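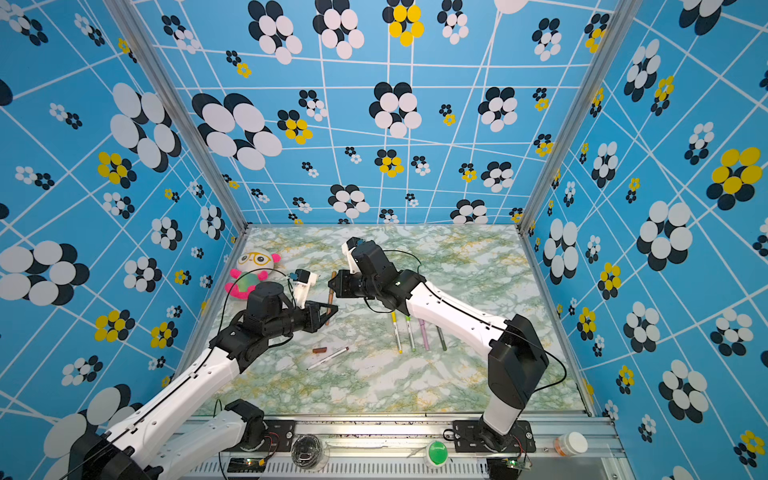
Thongchai Sriwong来信问,墙面已经用了大花,底下还能不能再铺大理石纹?他家里人都劝他选一样就好,两样一起上会“吵得头疼”。

能铺!而且我特别想劝你铺。这期花纹小记本来打算写条纹,收到信以后我马上改了主意,因为天蓝底配大理石纹正好是我最近最着迷的一组搭配:墙上是细白线的格子,散着一团一团椭圆叠成的花,有白的,有黑的,还有很亮的黄;底下的平面是淡绿、白和芥末黄揉在一起的大理石纹。光听文字确实热闹,可两边都有白,也都有黄(墙上的黄亮,底下的黄沉一点),眼睛从墙上往下走的时候是接得住的。

我自己配花纹,先看有没有共用的颜色。有一个就敢试,有两个基本就放心了。然后看花的“脾气”。墙上的花团边界清楚,一朵是一朵,大理石纹是流动的,没有明确的形状,放在一起各走各的路。要是上下都用圆圆的花团,我反而会犹豫。

再说那层细白格子。很多人挑墙面的时候只看花,格子几乎不看,我以前也这样。后来在Brovier的样品架前站了很久,把带格子和不带格子的两张天蓝色并排比,才发现格子把大片的蓝切小了,花散得再随意也不会显得乱飘。代价是拼接的时候要对线!花错开一点还好,格子错开一点,你每天都会看见。我家玄关那面墙就有一条缝没对准,已经看了3年,到现在还想撕了重来。

转角也值得多花点心思。两面花墙相接,花团很难正好接上,用一根素净的银色立条隔开,比硬拼好看得多。Ema上个月给她的缝纫角换墙面,转角处怎么都对不齐,折腾了一个下午,最后加了银色的收边条,一下子就清爽了。她还留了些边角料包抽屉内侧,拉开抽屉看见半朵黄花,我羡慕得不行。

颜色深浅的问题,Thongchai在信末也提到了,他手里有Keritz和Sleiman两家的淡绿色样,拿不准选哪个。我的办法很笨:两张都竖起来贴在墙边放几天,早上看一次,开灯以后再看一次。淡绿在黄光底下容易往黄里跑,旁边再有芥末黄,绿就更淡了。喜欢清爽一点的,挑样品里偏冷的那张。小样最好要大一些的,巴掌大的一块大理石纹,根本看不出整片铺开以后纹路往哪边走。

还有朋友问桌上的小东西怎么配。背景已经这么花,我会挑颜色整块的:纯白的杯子、黑色的笔筒都很好,想跳一点就来个红色的盘子。小碎花的布垫子先收起来,等背景素的时候再拿出来用。

下期还是条纹,这回不改了。手边有上下两种花纹撞在一起的角落,欢迎寄照片来,厨房、书桌、柜子里面都可以,拼歪了的也想看。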